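We use cookies to keep you signed in and to remember which threads you follow. Accept all | Manage choices

Home upkeep and workspaces
Reading time: 6 minutes

Rubber bands and a plant pot on an oiled wood table, plus a laptop that's too low

Mariann Győri

Hello everyone, I've been reading this board for ages and have finally signed up, so please forgive me if I've put this in the wrong section. It's really two and a half problems that all live in the same room.

I look after the big work room on the Baptiste side of our building. It's a lovely room with a row of large windows, and the people who use it are lovely too, but they stand up and move around all day and things get left where they were last needed. The tables have light wooden tops. The one I worry about most is pale butcher block, all those strips glued side by side with a nice warm orange-tan grain to them, and I gave it an oil finish myself in November. I'm rather proud of it! I'd never oiled anything bigger than a cutting board before.

My first problem is rubber bands. We go through a lot of the colored kind, long ones and short ones, red, yellow, green and a couple of different blues, and they spend most of their lives lying flat on the wood. I lifted one last week that had been there over a long weekend and there was a faint dull line under it, in exactly the shape of the loop. It didn't wipe off with a damp cloth. Is that the color coming out of the rubber, or is the band doing something to the oil? And is there a way of storing them that grown adults will use? I tried a drawer and it became a drawer with everything in it except rubber bands.

The half problem is the plant. There's a little one in a small black pot near the corner of the table, very bushy, with tiny white flowers, and I would hate to banish it because everybody likes it. I don't see a ring yet, but I grew up with a piano that had one and I know how this goes.

The last one is the laptop. People work standing up, or half standing up, and they end up bent right over the keyboard. Somebody's solution was to put it on a stack of boxes, the ones with the orange and blue printing, and I have to admit that it's better than the bare table. But the person typing is still leaning over with his head down, and by the end of the day I hear about everyone's necks. Do I need a proper stand, or just more boxes? There isn't a lot of money for furniture until spring.

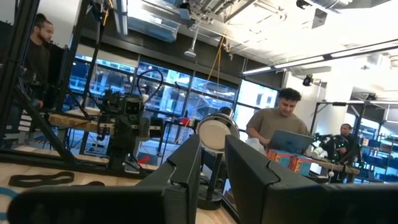
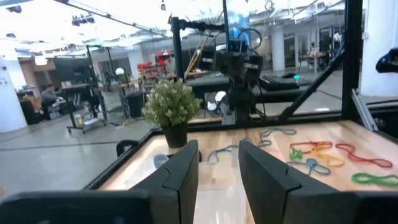 First picture: the laptop on its boxes. Second picture: the butcher block, with the bands and the plant.

Thank you in advance, and sorry for the length. My sister says I write emails like other people write novels.

Szymon Kaczmarczyk

Nice table. Put the bands in a jar. For the laptop just get a taller table.

Endang Tambunan

Welcome, Mariann! I refinish kitchen tables and counters for a living, so I'll take the wood and leave the necks to somebody who knows about necks.

Rubber and oil finishes don't get along very well. There are things mixed into rubber that can creep out into whatever it's sitting on, and a fresh oil finish is softer than people expect, so it takes the mark. I've seen it under mixing bowls with rubber feet, under bath mats, and once under a hot water bottle that had been left on a beautiful old dresser (I still think about that dresser). Color can come across as well, but you say yours is dull and not red or blue, so I'd guess it's the finish that has been disturbed and the wood underneath is fine.

Start gently. Wipe the line with a soft cloth and a little mineral spirits, with those nice windows open, and let it dry completely. If you can still see it, rub very lightly along the grain with fine paper, something near 200 grit, going a bit wider than the mark so that you don't make a little valley. Wipe off all the dust and put on a thin coat of the same oil you used before. Leave it for 30 minutes, wipe off every bit that hasn't soaked in, and keep things off that spot until the next day at least. Two thin coats will look much better than one thick one. If you don't remember what oil you used, try your repair on the underside of the table first. And please spread your oily rags out flat outdoors to dry before you throw them away, don't ball them up in the trash. They can heat up and catch fire on their own.

I noticed in your first picture there's a black band or belt of some kind lying on the wood too. I'd pick that up along with the colored ones. I've found black rubber to be the worst for leaving marks.

The plant can stay! Get a glazed saucer, a size bigger than the pot, and put a cork mat under the saucer. Don't use plain terracotta by itself, because water goes right through it. If you can, carry the plant to a sink for watering and let it drain before it goes home. Lift it every week or so and feel the wood underneath with your hand.

Byung-chul Son

Endang has covered the table better than I could, so I'll add what worked for us at the Perutley sewing room, where we had elastic everywhere and the same sort of adults.

A drawer doesn't work because you have to open it. A jar is all right, but you end up fishing for the one you want and tipping the whole thing out, and then you're back where you started. What we have now is a shallow tray with a felt liner that sits right on the table, and next to it a short row of hooks on the wall for the long loops. People will drop a thing in a tray if the tray is closer than the table. We sort by length and don't bother about color, although I can see that yours would look very cheerful sorted by color.

On the laptop, more boxes will help the neck and hurt the wrists. When the screen gets up to a good height the keyboard is much too high, and the other way around, because the two are joined together. The cheap answer is a plain separate keyboard and mouse. Stand the person who uses it most beside the table with elbows bent and relaxed. The keyboard wants to be at about elbow height, and the top of the screen a little below the eyes. Then stack to suit. Boxes are fine for this if they're full and don't wobble. Ours were half empty and sagged in the middle, so I'd check that, and a flat board on top spreads the weight nicely.

If several people share it and they're very different heights, that's when I'd save up for an adjustable stand in the spring. We bought a Grinberg one secondhand and the only thing wrong with it was a missing knob.

Mariann Győri

Oh, this is wonderful, thank you both so much (and Szymon, I did laugh, and I do have a jar). I went down at lunch and tried the mineral spirits and the line is already fainter, though I can find it if I crouch. It's going to get the sandpaper on Friday when the room is quiet. The tin of oil was at the back of my cupboard, a Prundell one, so at least I know what to buy more of.

There's a spare keyboard in the office that I'm going to borrow and possibly not return. Byung-chul, how deep is your tray? I have my eye on an old baking sheet with a rim, but I wonder if it's too shallow for the long red ones.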